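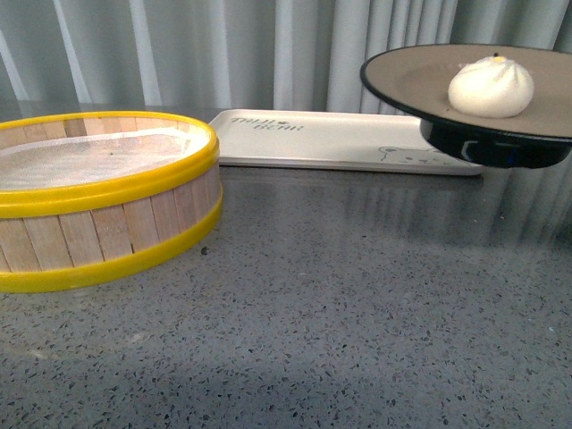 Section 4 of this guide covers the preparation of the Takance demonstration station for visitor sessions at the Skolari site. It is intended for presenters who have completed the operator induction and should be read together with Section 3, Safety Zones. The standard food-handling demonstration uses the steamer on the left of the table, the white tray behind it and the raised plate on the right, with a single bun on the plate. Presenters should keep the stretch of table between the steamer and the plate clear throughout the session.

## 4.1 Before visitors are admitted

1. Confirm that the floor barrier stands at least 600 mm from the front edge of the table.
2. Switch on the controller and allow 10 minutes for the self-check to finish.
3. Draw the curtain fully across the back of the table.
4. Lay the liner flat in the steamer.
5. Load the programme "Javier 2" from the demonstration menu.
6. Run one full cycle at reduced speed with no visitors present.

**Note:** Each group is limited to 17 visitors. Larger parties must be divided and booked into separate sessions.

**Caution:** Food used in the demonstration must not be eaten or offered to visitors. It is to be discarded when the session ends.

## 4.2 Starting the demonstration

1. Give the safety announcement printed on the Janevski card.
2. Open the wrist camera view on the visitor screen.
3. Check that the bun and both gripper fingers are visible in the view.
4. Ask visitors to remain behind the barrier, then press Start.

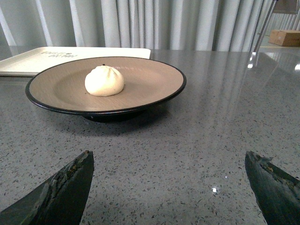
*Figure 4-2. Wrist camera view, with the fingers open and short of the plate.*

If either finger is missing from the view, press Hold and repeat the camera alignment in Section 2. The arm must not be moved by hand while the controller is active.

**Note:** Wear on the upper edges of the fingers is to be entered in the station log. Replacement is decided at the December service.

## 4.3 Closing the session

1. Press Hold and wait for the amber lamp.
2. Escort visitors from the area before opening the barrier.
3. Wipe the table, plate and tray with a damp cloth.
4. Record the number of cycles run and sign the log.

Section revised 2021-08-02.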